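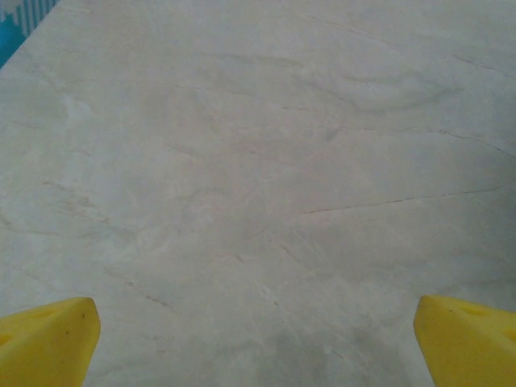

I watched Trerkum for the second time on Wednesday evening, and I want to write about it before I forget the small things. The first time was in the cinema in Didanport, with 47 seats and a heater that makes a noise like a kettle. I liked the film that evening but I could not say why. Now I have seen it at home, with the lights off and the telephone in another room, and I think I can say a little more.

English is not my first language, and neither is it the language of the film, so I read subtitles in my second language while I listened to people speaking in a language of which I know perhaps a few greetings. You start to listen to the voices as if they were music. The mother in this film speaks very low when she is angry and very high when she is afraid, and I noticed this before I understood any of the quarrel.

The story is simple. A woman comes back to the village of Trerkum, where her parents had a ferry. The ferry does not run any more since the bridge was built. Her father is dead, her mother will not leave the house by the landing, and there is a buyer who wants the land before winter. The film lasts a little over two hours and in that time almost nothing is decided. If you need a film to go somewhere quickly, I would not recommend this one to you.

What the camera does

There are only 20 shots in the first half hour. I know this from the booklet that comes with the disc, I would not have the patience to make such a list myself. The camera stands still, usually in a doorway or behind a window, and people come into the picture and go out of it again. Sometimes we hear them talking in the next room for a long time and we look only at a chair with a coat on it.

In the cinema I found this a bit irritating. A man two rows in front of me went out and did not return. At home I began to see that the rooms are always filmed from the same places, so when one thing has been moved you feel it at once. When the mother has taken the clock from the wall, the film says nothing about it. It is simply a wall with a paler square on it, and a few scenes later the daughter stops in front of it with her hand up, as if she wanted to know the time.

Then comes the scene on the old ferry, and here the camera finally moves. It goes with the boat over the water, very slowly, and my stomach moved also. I believe it is the best scene of the film. There is no music, only the chain and the water and, from far away, the cars on the bridge.

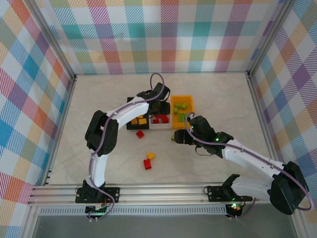 The sound, and one complaint

I said there is no music on the ferry. In other places there is too much of it. The composer uses an accordion each time somebody remembers something, and after the fourth time I wished that they would stop remembering. The wedding dance is different, because there the accordion is played by somebody in the room, badly, and the guests shout at him. That I enjoyed very much.

My other difficulty is the buyer. He has a clean car and clean shoes and he looks at his watch, and so we know from his first minute that we must not like him. Everyone else in the film is allowed to be two things at the same time. The mother is cruel and also funny. The daughter lies to her and also washes her hair, in a scene so quiet that I held my breath. The buyer is only a buyer, and I think it is a pity.

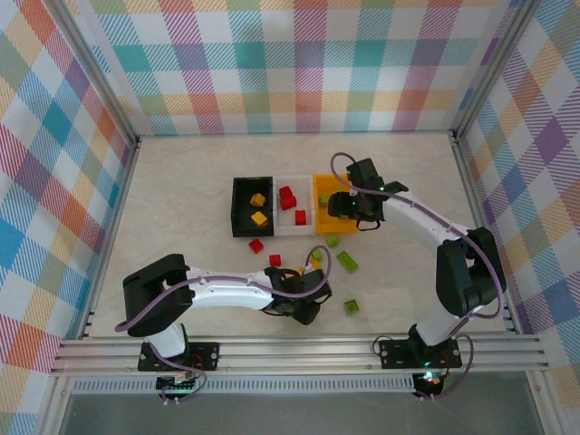 Which version to watch

There are two versions in circulation. The disc from Dusico has the full film and a booklet of good quality, with the storyboards for the ferry scene. The colours are a little greener than I remember from the cinema, but I don't trust my memory in such matters. The version that you can rent online from Kuo is 7 minutes shorter. They have taken out most of the breakfast after the wedding, where the old women discuss who was drunk. I missed it when I tried that version, even if nothing in the plot depends on it.

Please watch out for the subtitles also. On the disc they are white on snow for the whole of the last part, and I had to go back several times.

I gave it six out of ten in my notebook after the cinema. Now I have crossed this out and written eight - the ferry alone is worth one of the two extra points, and the hair washing is worth the other. Next I will try the director's first film, if the library can find its copy.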